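Search the club pages Go Advanced search Clear

FELTEO STUDENT ROBOTICS CLUB
Minutes of the August general meeting
Muñoz Building, upstairs room, 7:10 p.m.

Present: Efraín Carhuamaca (chair), Marisol Quispe (data), Percy Arango (hardware), Jaanus Grīnberga (training), Edith Cuervo (minutes), and the general membership, most of whom signed the sheet legibly.
Apologies: the faculty advisor, by text, at 7:09.

1. Opening

Efraín opened the meeting at 7:10 and again at 7:15, when the people who had been looking for chairs got back. The agenda was adopted with one change. Percy asked that "Hardware" come before "Snacks" this time. Carried, with some grumbling from the snack side.

2. Minutes of the last meeting

Approved as circulated. Jaanus wished it recorded that he did not "storm out" in July. He left at a normal speed to catch a bus. The secretary has agreed to "left."

3. Where we stand with Cullent

For the new members: Cullent is the folding competition. Each school's arm gets a garment dropped on a padded surface and has to fold it before the clock runs out. Judges score neatness, time, and whether the garment can be worn afterward. We entered last year and scored well on time, having done very little folding.

The entry form is in. The team name is on it as "Felteo 2," the name "Felteo" still being attached to last year's result in the organizers' system. A motion to pick a more dignified name failed for lack of a more dignified name.

The garment list has come out and is less friendly than we had hoped. Towels are gone. Dark and gray knits are in, and so is anything with a ribbed cuff or band. The surface will be soft and will not be white. Jaanus pointed out that all of our training recordings up to now were made with white towels on a hard table in good light. There was a pause.

4. Data collection

Marisol reported. The handheld gripper sessions have moved off the table and onto soft surfaces. She has been working mainly with gray knit cloth on a pink sheet, which gives enough contrast to find an edge but doesn't make life too easy. Each recording is one fold, start to finish, one person on the gripper. Anyone who has done it knows that a fold you can do half asleep with your own fingers becomes a serious undertaking with two pads and a linkage.

The good news is that the pinch is getting better. People have stopped stabbing at the cloth from straight above and are coming in low along a crease, then closing.
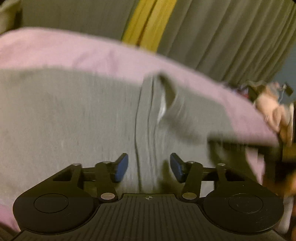
The less good news is speed. Marisol went through the newest batch and threw out 19 recordings for fast wrist movement. She reminded everyone that the camera rides on the gripper, so whatever your hand does, the picture does too. A quick flick at the end of a fold feels stylish and looks like weather. She asked for slow turns, a short hold before the pads close, and another short hold after they open. Efraín asked how short. Marisol said long enough to say "folding" in your head. Several members were seen moving their lips.

That leaves 40 usable folds of gray knit. Jaanus would like a lot more. When pressed for a number he said "a lot more" again, with his hands farther apart.

Discussion of lighting. One group wants to bring lamps to every session. The other group, led by Jaanus, points out that Cullent is held in a gym and the lighting there was last described to him as "brown." Agreed: half the sessions with lamps, half without, and write down which. Percy asked who was going to write it down. Silence was taken as Percy volunteering.

Discussion of backgrounds. A new member asked whether we should clear everything out from behind the work area so the model won't get confused. Jaanus said no, please leave it. Curtains, stuff on furniture, whatever is there. A model that has only ever seen a bare wall will be very surprised by a gym full of parents. Marisol added that people should still keep their other hand out of the work area unless the fold calls for it. Leaning in to see better is also discouraged.

Decided:
- Slow wrists. A recording with a flick in it gets done over, by the flicker.
- Start each fold with the pads open and the whole garment in view, or as much of it as fits.
- Don't smooth the sheet between takes. Wrinkles are welcome.
- Change the starting position every time. Marisol can tell when you haven't.

5. Hardware

Percy reported that both handheld grippers are in working order, by which he means that each of them opens and closes. The blue pads are holding up well. He'd like people to wipe them before a session, as lint from one garment turns up on the next and the grip gets slippery.

He also asked, for what he believes is the third meeting running, that nobody tighten the pins. The linkage is supposed to have a little play in it. If it feels loose, bring it to Percy. If it squeaks, bring it to Percy. If you have already tightened it, bring it to Percy and be prepared to have a conversation.

The Promis arm is another matter. It came back from repair with the shoulder fixed and the wrist cable routed in a way that Percy called "creative." It can now reach the full work area except the near left corner, where it stops and thinks. Efraín asked if we could simply not fold anything in the near left corner. Jaanus said the judges drop the garment, and they have not so far taken requests.

Action: Percy to reroute the cable before the next arm session. Jaanus to hold the flashlight.

6. Training results

Jaanus showed results on the projector after a short struggle with the projector. The current model, trained mostly on towels, was given a gray sweater. It found the hem on the first try and received a round of applause. It then folded the sleeve under, over, and under again, and kept going until someone pressed stop.

His reading is that the model has learned edges but has no opinion about ribbing. It treats a stitched band as the edge of the garment and folds there. More recordings should therefore include the band, from different sides, with the gripper working both across it and along it. He'd also like some where the pads are open wide over the cloth and nothing has been grabbed yet. Those are what the model sees right before it makes its bad decision.

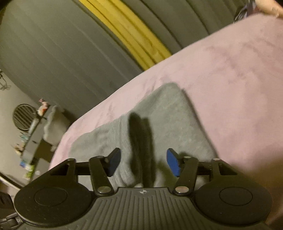 7. Money

The balance is 21 dollars. Efraín asked if that was before or after the batteries. It was after. Relief was expressed, then withdrawn when Marisol mentioned storage drives.

Proposals: a bake sale (carried), a car wash (failed, no hose), and charging members' families to have their laundry folded by the arm (tabled until the arm can stop).

Action: Edith to ask the department about a drive. Marisol to ask again in a different tone if Edith gets nowhere.

8. Session schedule

Collection sessions will keep running through the month, afternoons and evenings both. Sign up on the sheet by the door. Please sign up under your own name. "Robot" has now been booked into several sessions and has yet to show up.

New members have to sit through one full session with Marisol before going solo. She is patient. Bring a garment if you can spare it, clean, preferably knit, nothing with sequins. The sequin recordings were interesting and will not be repeated.

9. Snacks

Held over from July. After long discussion it was agreed that chips may not be eaten by anyone who is holding, has just held, or is about to hold a gripper. Pretzels were put forward as a cleaner option. Percy disputed "cleaner." No vote was taken, the pretzels having run out.

10. Any other business

A member asked whether the arm could be taught to fold a fitted sheet. Jaanus asked whether the member could be. The member could not.

Efraín reminded everyone that the upstairs room has to be left as we found it, with the chairs stacked and the whiteboard wiped. The drawing of Jaanus as a sock may be photographed first.

Meeting closed at 8:50 p.m. Next meeting in the same room, same time, with the faculty advisor if the bridge is open.

Minutes taken by Edith Cuervo

Comments

percy_a
Item 5 should read "re-terminated and rerouted." Rerouting alone won't fix the corner. Otherwise fine. I did not volunteer for the lighting log but I've made a spreadsheet so whatever.

sockdrawer
Is the sit-in session required if I did it last year with the towels? I still have the T-shirt. It's cotton, is that a knit?

M. Quispe
Yes, still required, the gripper hold has changed. And yes, T-shirts are knit, bring it. Sign up for an evening one if you can, afternoons are nearly full.

former member, class ahead of you
We had the near left corner problem too. Check the table before you blame the cable. Ours was sitting a little crooked to the base and the arm thought the corner was outside its limits.

percy_a
Checking the table now.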